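Cahier d'atelier – décembre, début d'après-midi

Repris le tri là où je l'avais laissé. Pour mémoire, parce que j'oublie tout d'une fois sur l'autre : on a 16 références à préparer pour la salle de Lostau, et Karaca veut des bacs groupés par famille, plus un seul grand carton fourre-tout comme l'an dernier (on avait passé une matinée entière à repêcher des câbles au milieu des coussins, merci bien).

Ce matin j'ai surtout pesé. Le lot complet fait 3 390 g sans les bacs, ce qui me va très bien, j'avais peur de dépasser. Un bac vide de chez Tindine, c'est 700 g sur notre balance. Elle dérive toujours un peu quand on la pousse contre le mur, je l'ai remise au milieu de la paillasse et j'ai refait la tare deux fois. Si quelqu'un trouve des valeurs différentes, regarder d'abord où elle est posée !

Pour le classement, j'hésitais entre par taille et par matière, et finalement je pars sur mou / rigide. Les peluches d'un côté, les petits appareils et les boîtes de l'autre. C'est bête comme chou mais ça évite d'écraser quoi que ce soit, et on voit tout de suite dans quel bac chercher. Les deux bacs bleus restent collés côte à côte sur la grande table beige, poignées orange vers soi, comme ça on les attrape sans réfléchir.

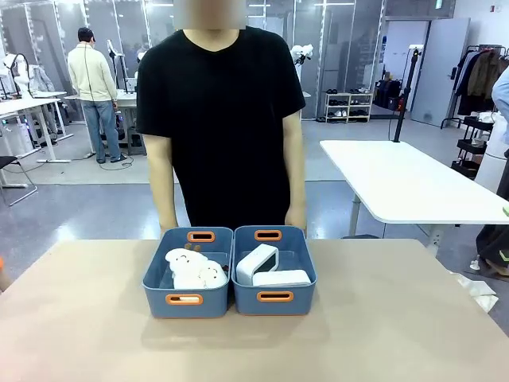 Côté mou, les peluches blanches prennent une place folle. Celle en forme de nuage, avec son petit sourire, je l'adore, mais à deux elles remplissent déjà presque tout et je ne vois pas comment en caser une troisième sans tasser. À essayer : les mettre debout, dos à dos. Ou alors prendre le modèle de bac au-dessus chez Tindine, mais il faut vérifier qu'il passe sur l'étagère (200 mm de hauteur libre sous le plateau du haut, mesuré au réglet, pas au pif).

Côté rigide, il reste de la marge. La boîte blanche plate va très bien couchée sur l'avant. L'appareil blanc à écran, par contre, je ne suis pas fan de le laisser debout en biais. Un intercalaire en mousse suffirait, il doit nous rester des chutes de la commande Skaditville, dans le tiroir du bas ou derrière l'imprimante.

Étiquettes : pas encore faites. Je voulais les coller sur la face avant, mais avec la poignée découpée il ne reste pas grand-chose de plat. Peut-être sur le côté long – à voir avec le ruban étroit, l'autre se décolle aux angles arrondis.

À faire :
retrouver la mousse
essai dos à dos pour les peluches
demander à Karaca si les boîtes partent avec ou sans notice
racheter du ruban, le rouleau est presque fini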